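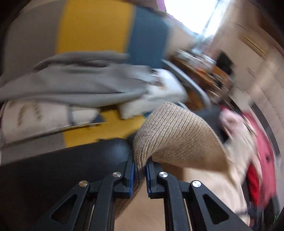 Where can I take a woollen jumper that needs mending this winter? Any of the five Cokton mending counters takes knitwear for repair during shop hours, and the Plevthorpe counter stays open until 7 pm on Saturday as well.

COKTON OPENS WINTER MENDING SEASON WITH A NEW COUNTER AT PLEVTHORPE

FOR IMMEDIATE RELEASE

PLEVTHORPE – Cokton, the family-owned knitwear repair business that many locals will know from its little green shopfront beside the bakery, is delighted to announce the start of its winter mending season in June, along with the opening of a much larger counter and workroom at Plevthorpe. The new premises are in the old haberdashery on the corner opposite the post office, a building that sold buttons and elastic to this town for the better part of a century, and we couldn't be happier to be bringing needles and thread back through its doors.

The mending season runs through to the end of August. Customers can bring in jumpers, cardigans, vests, beanies, scarves, gloves, baby blankets and the sort of hand-knitted bed socks that get made once by a favourite aunty and then worn until there's more hole than heel. Repairs are carried out by hand in the Plevthorpe workroom by our menders, most of whom learned at a kitchen table well before they learned anywhere else.

Last winter was the busiest in our history. Between June and August our menders finished 1,794 repairs, and of those, 284 were what we call rescues, meaning garments that another repairer had already turned away. A good many were moth damage. A fair few were dogs. One was a fisherman's rib cardigan with an entire sleeve missing, which was reknitted from the shoulder down using wool unpicked from a matching scarf, and which went home to its owner in time for a sixtieth birthday lunch.

"We hear the same thing at the counter every day, and it's usually an apology," a Cokton spokesperson said. "People put a jumper down and say sorry about the state of it, or sorry, it's only an old one. We love the old ones! They were very often made from better yarn than you can buy now, and they've got years left in them if somebody will sit down with a darning needle and a decent lamp."

What's new this season

The biggest change is space. The old shopfront had room for one table and a very patient queue. Plevthorpe has a long front counter, a separate bench for hand-knits, a steaming area out the back and a proper waiting nook with armchairs, where you're most welcome to sit with a cuppa while a small job is done. Simple repairs such as a loose button, a short split in a seam or a pulled thread on a cuff will be handled while you wait on weekday mornings, from opening until 11 am.

We have also built up our yarn library, the wall of leftover and donated wool that menders use for matching. It now holds 537 shades, from creams and oatmeals through to a run of very particular school maroons. Wool from the library is included in the price of any repair. If you'd like to donate, we gladly take part balls and odd skeins of natural fibre, clean and free of moth, with the ball band still attached if you happen to have kept it.

Visible mending will be offered at every counter this year. For those who haven't come across it, a visible mend uses a contrasting colour and makes a small feature of the darn – a square of mustard on a navy elbow, say, or a scatter of little stitched leaves over a patch of moth holes. It costs the same as an invisible mend. Customers choose from a book of sample swatches at the counter, and menders are always glad to have a yarn about colours if you're stuck.

Delivery comes by way of Benmoussa, the courier company that has carried our parcels since our very first winter. Benmoussa vans will run repairs between the counters and the Plevthorpe workroom twice a week, so a jumper dropped off at any counter can be collected from any other. Customers who find it hard to get into town can ask at the counter or over the phone about a home pick-up, and we'll do our level best to find a time that suits.

Learning to do it yourself

Also new is a programme of evening classes, presented with the craft supplier Nedik. Classes will be held in the Plevthorpe workroom on weeknights from 6.30 pm and will cover darning, Swiss darning, picking up dropped stitches, replacing a ribbed cuff, and washing and blocking. Places are kept small so that everybody gets a proper turn with the mender, and all tools and practice squares are supplied. Beginners are very warmly welcomed. So are the people who have been knitting for decades and have quietly never got the hang of grafting.

Nedik will stock a small range of darning mushrooms, blunt needles, wool combs and cedar blocks at the Plevthorpe counter for the length of the season, and class participants receive a needle case to keep.

"There's a real pleasure in fixing something yourself, even a bit wonkily," the spokesperson said. "We would be over the moon if half the people who came to a class never needed to bring us another elbow. There'll always be plenty for us to do."

Before you bring something in

We ask that every garment be clean and completely dry when it's handed over the counter. A gentle hand wash in cool water with a wool detergent is all most knits need, dried flat on a towel away from the heater. If moths are the trouble, please seal the garment in a bag and leave it in the freezer for a fortnight before your visit, and mention it when you arrive so we can keep it apart from other people's things.

It also helps enormously to leave holes just as you find them. Snipping off the loose ends, however tidy it feels, takes away the very yarn a mender would like to work with. If you have any spare wool from when the garment was made, pop it in the bag. If you don't, that's what the library is for.

Every item is assessed at the counter and priced before any work begins, and there is no charge for having something looked at. Most repairs are ready in two weeks. Rescues and larger reknits can take longer, particularly in July, and menders will give an honest estimate when they've had a good look. Customers receive a text message when their garment is ready, and we hold finished repairs for three months.

Opening day

The Plevthorpe counter opens its doors on the first Saturday of June at 9 am. There'll be soup and damper in the courtyard from midday, short darning demonstrations through the afternoon, and a rack of unclaimed and donated jumpers, all mended and freshly steamed, looking for new homes at whatever price you'd care to put in the tin. Money raised on the day will go towards free winter repairs for local families. Prams and wheelchairs can come in by the level side entrance, and there is parking behind the building.

Media enquiries, interview requests and class bookings can be made at the Plevthorpe counter, or by telephone during shop hours. Reporters who would like to see the workroom are welcome to drop in on any weekday afternoon, and are encouraged to bring their mending.

ENDS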